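Entretenir une table à l'aspect bois clair, sans y passer ses dimanches

Chez nous, la table sert à tout : le petit-déjeuner, les papiers, la couture, le bricolage quand il pleut. Avec les années j'ai fini par prendre quelques habitudes, et comme on me les demande souvent (surtout depuis le déménagement à Cloltutthorpe, où la cuisine est si lumineuse que la moindre trace se voit de l'entrée !), je les mets par écrit une bonne fois.

## Le nettoyage de tous les jours

Une microfibre à peine humide, bien essorée, et on suit le sens du veinage. C'est tout, je vous assure. Pendant longtemps j'ai noyé ma pauvre table sous l'eau savonneuse en croyant bien faire, et c'est par les chants que ça a commencé à gonfler. Si vous tenez à un produit, **quatre gouttes** de savon noir liquide dans un bol d'eau tiède suffisent, puis un chiffon sec derrière.

- Les miettes d'abord, à la main ou à la balayette : un grain de sucre sous l'éponge raye très bien.
- Jamais le côté vert de l'éponge, même « juste un petit coup ».
- Pas de vinaigre pur sur une finition huilée ou cirée.

## Les taches qui résistent

Pour le feutre et le stylo à bille, un coton avec un peu d'alcool ménager, par petites touches, après un essai sous le plateau (j'insiste, le dessous est fait pour ça). Pour le gras, terre de Sommières sur bois brut, une nuit entière, puis on brosse doucement. Et pour la cire de bougie, patience : on laisse durcir, on soulève avec une vieille carte en plastique, et on garde le fer à repasser pour les nappes.

## Quand la table devient établi

Je pose toujours une chute de feutrine ou un vieux set avant de sortir les outils. Le métal marque vite, et une vis oubliée sous une boîte qu'on fait glisser, c'est un sillon garanti.
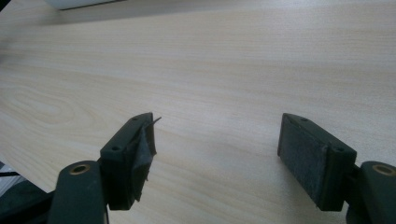

Pour les petites rayures claires, un bâton de cire de la bonne teinte, ou deux bâtons mélangés si l'on tombe entre deux couleurs, ce qui m'arrive à chaque fois. On chauffe la cire entre les doigts, on remplit, on racle le surplus avec la carte en plastique (la même, elle a bien servi) et on lustre avec un chiffon de laine. Sur un plateau stratifié, préférez une pâte de réparation prévue pour cela, la cire y tient mal.

Une dernière chose, les patins ! Changez-les en juin, au moment du grand ménage, et profitez-en pour resserrer les pieds pendant que la table est retournée sur une couverture.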